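**Hafstein releases Gando 8, which would like you to stop writing waypoints**

*Sturkness, October* – Hafstein, the small company behind the Gando planning and control software for two-armed robots, has released version 8. It is the first release in which both arms are planned together from the start, and the first whose manual is shorter than the one before it. The company is proud of both and suspects customers will care more about the second.

Gando runs on an ordinary workstation next to the robot. It takes in camera views from the work cell and from the wrists, keeps a running estimate of what is on the table, and works out how two arms can share that table without meeting elbow to elbow. Earlier versions planned one arm, then asked the other to work around it. The second arm spent a good part of its career waiting politely.

"People bought two arms and got one and a half," said Dagný Hedegaard, who leads the planning team. "We had customers who named the slow one. The names were not kind."

**What has changed**

The new planner treats the pair of arms as one machine with a lot of joints. When the grippers have to work close together, as they do whenever one part has to be handed over or two small things have to be brought to each other, it plans the approach, the meeting and the retreat as one motion. It checks the cables too. Cable loops have been the unglamorous end of many a good demonstration, and Gando 8 lets users describe how far a loop can swing and then keeps both arms out of that space.

Perception has been rebuilt around clutter. The old object finder did well on a clean table and sulked on a busy one. The replacement is meant for tables where soft things lie about in no particular shape and small metal things lie next to them. Gloves remain the team's least favorite object, as they have no proper front, fold whichever way they please and look different every time they are put down. Keys come a close second. A key lying flat offers a gripper very little to hold, and on a pale surface it can vanish into its own reflection.

"A padlock is a lovely object. It stays a padlock," said Elínborg Ragnarsson, who looks after perception. "A glove is more of an opinion."

When the software is unsure, it now says so. Each object in the operator view carries a confidence value, and a plan that leans on a doubtful guess is held until a person approves it or a wrist camera takes a closer look. Users who preferred the older, bolder behavior can switch the hold off. The setting is three menus deep, and the team intends to leave it there.

**Replay, with less guessing**

The feature most requested by existing users was also the dullest to build. Gando 8 records every plan next to the camera views and joint readings it was based on, all on one clock. An engineer can step back through a run, see what the planner believed at any moment and compare it with what the cameras had. In version 7 this meant opening two log files and a spreadsheet, and being in a patient mood.

Recorded runs can also be planned again offline. Change a speed limit or move a shelf in the cell model, and the software reports which of the old plans would still have been allowed. Hafstein keeps a library of more than 2,000 such runs and puts every new build through it overnight. A build that fails is not released, however nice its icons are.

**Trials at Zendcombe**

Gando 8 spent the summer in trial at Zendcombe, a maker of door hardware, where it was used on bench tasks with small loose parts. Engineers there set up 12 tasks, and the software was asked to plan each of them from scratch whenever the table was rearranged. Zendcombe's comments led directly to three changes: a larger stop button in the operator view, a plain-text export for plans, and the removal of a cheerful sound that played at the end of each run.

The trials also turned up a list of things that Gando 8 does not do well. Clear plastic is still hard. Thin cord is harder. The planner can take several seconds to think when both arms must reach into the same basket, and during those seconds it looks exactly like software that has crashed. A small moving bar has been added so that everyone can stay calm.

**Availability**

Gando 8 is available now to all customers with a current support plan. The update keeps existing cell models, and tasks written for version 7 will run unchanged, though the software may suggest, with some persistence, that their waypoints are no longer needed. A trial license for new users allows 200 planned runs and needs no sales call. Anyone who would like a sales call can ask for one.

Training material has been rewritten for this release. It starts with a two-arm cell and a table of everyday objects, on the theory that a planner which has only ever met gray cubes has not been told the truth about work.

**About Hafstein**

Hafstein writes planning, perception and control software for robot cells with more than one arm. It is based in Sturkness and makes no robots of its own, a decision it revisits every winter and has so far regretted only briefly.

**Press pictures** 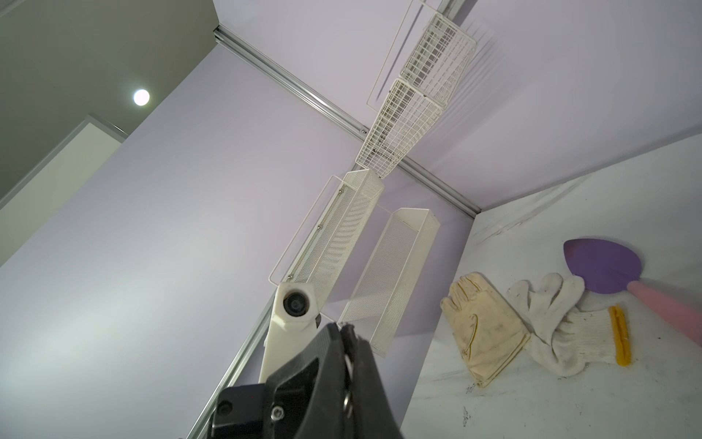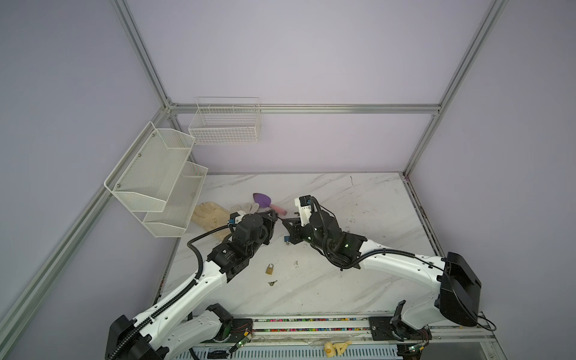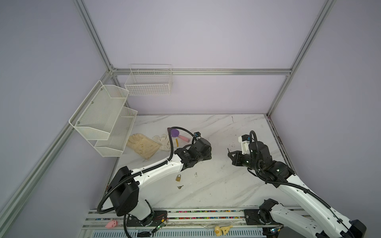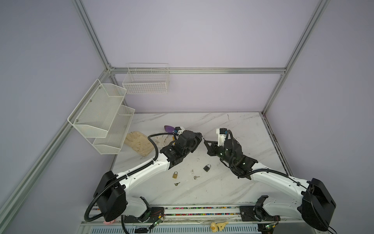

*Gloves and wire baskets in the work cell, seen from the wrist (first picture) and with both arms over the table (the other three). Free for editorial use with credit to Hafstein.*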